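Hrytsenko Stationery Library Opens Its Doors in Titden This April

Free pens, paper and desk supplies for anyone who needs them, with no forms to fill in

TITDEN — The Hrytsenko Stationery Library, a free lending and giving room for pens, notebooks, erasers and all the other small things a person needs to sit down and write, will open to the public this April on the ground floor of the old Gamano print shop. Everyone is welcome, from first graders to great-grandparents, and there is no membership card and nothing to pay.
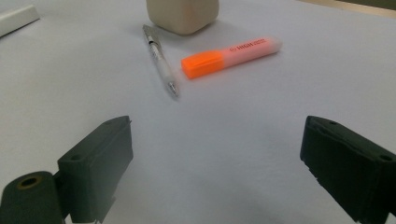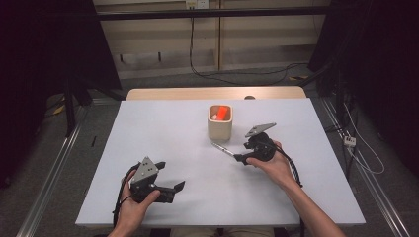
Tabletops at the Hrytsenko Stationery Library, Titden.

The idea goes back to a rainy afternoon last fall, when Valentyna Horobets was clearing out the desk of her late uncle, a schoolteacher who never in his life threw away a pencil. She found drawer after drawer of perfectly good supplies, some still in their paper sleeves, and could not bear to put them out with the trash. She wrote to a few neighbors asking whether they could use any of it. They wrote back to say yes, and then they wrote back again to say that they had drawers of their own.

"I thought I was giving away one desk's worth," said Horobets, who now directs the library. "By the end of the month I couldn't get into my own hallway! People are so happy to hand over a box of envelopes if they know it is going to somebody who will lick them and mail them. I think we all have a bit of my uncle in us."

Donations have been coming in ever since, and the library will open with 400 notebooks on its shelves, along with more pens and pencils than anyone has had the patience to sort. Notebooks, loose paper and writing tools are to keep. Larger items such as staplers, hole punches, paper trimmers and the library's two typewriters (one of them a touch stubborn about the letter R) can be borrowed for up to 30 days.

The room itself has been a labor of love. Gamano closed its presses some years ago, and the space had been used for storage until the building's owners, the family firm Rernevari, offered it for the project at no rent for the first 2 years. Rernevari also paid for new lighting and for a ramp at the side entrance — something the old shop never had, and which visitors with strollers will be glad of too.

"My father bought his order books from Gamano, and I learned to write my name on the backs of their spoiled sheets," said Kyrylo Hladun of Rernevari. "When Valentyna came to see us, we had the keys on the table before she finished her tea. It feels right to have paper in that room again."

Alongside the shelves there will be a long table for anyone who would like to stay a while and write. Toshiko Nagano, a calligrapher and longtime Titden resident, will lead a beginners' handwriting hour every Monday at 4 p.m., open to children and adults together. Nagano asks only that people come with something they would like to write, whether it is a birthday card, a recipe or a letter they have been putting off.

Teachers in the Titden area may request classroom bundles by writing to the library ahead of time. Nearly 200 bundles have been packed already, and more will be made up through the spring as supplies allow.

The library is happy to accept clean, working supplies in any quantity, even a single good pen. It cannot take printers, ink cartridges or opened bottles of glue. Donations may be left at the side entrance during opening hours, and larger loads can be arranged with Bohdana Tymoshchuk, who looks after the stockroom and has kindly offered the use of her van.

The Hrytsenko Stationery Library will be open Monday through Saturday, noon to 6 p.m. Tea and poppy seed rolls will be served on opening day for as long as they last.

Press contact: Myroslav Tkachenko, Hrytsenko Stationery Library, Titden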